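Chopsticks, tablecloths and other small battles

24 September 2019

So I finally got to the chopsticks. I've been putting it off since we moved into the Birnau apartment, mostly because every time I opened that drawer it jammed on something and I closed it again and went to make tea. You know the kind of drawer I mean!

My rule for the day was that everything came out and got matched up. Long ones with long ones, short with short, and the loners into a jar for the tomato plants. I ended up with 12 good pairs, a lot more than two people can use (unless Märta Sjögren comes to dinner, because she drops hers on the floor and needs a fresh set halfway through the noodles).

The good pairs now live in the beige plastic holder, the one with the slots, and it lives on the round table with the lavender cloth. I love that cloth. Big flowers all over it, a bit much for some people, but it cheers up the whole corner.

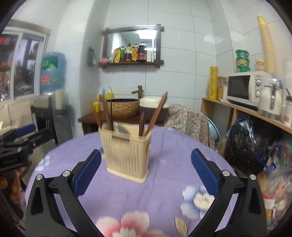 Anyway, the drawer. Once it was empty I washed it out, let it dry overnight, and lined it with leftover shelf paper. Tea towels are in there now, rolled up, and it slides like it's brand new. I opened and closed it a few times just for fun – don't judge me.

Next up are the bottles on the shelf under the mirror. Soy sauce, oils, all of it lined up over the sink, and I do like having it where I can reach it. But I want to go through and check the dates, and the snack packets need to go somewhere I can't see them while I'm brushing my teeth.

I'm also thinking about a second holder for spoons. There's one I liked in the little shop on Tista Street, but they wanted 400 for it and I walked out again – maybe in October, if it's still there.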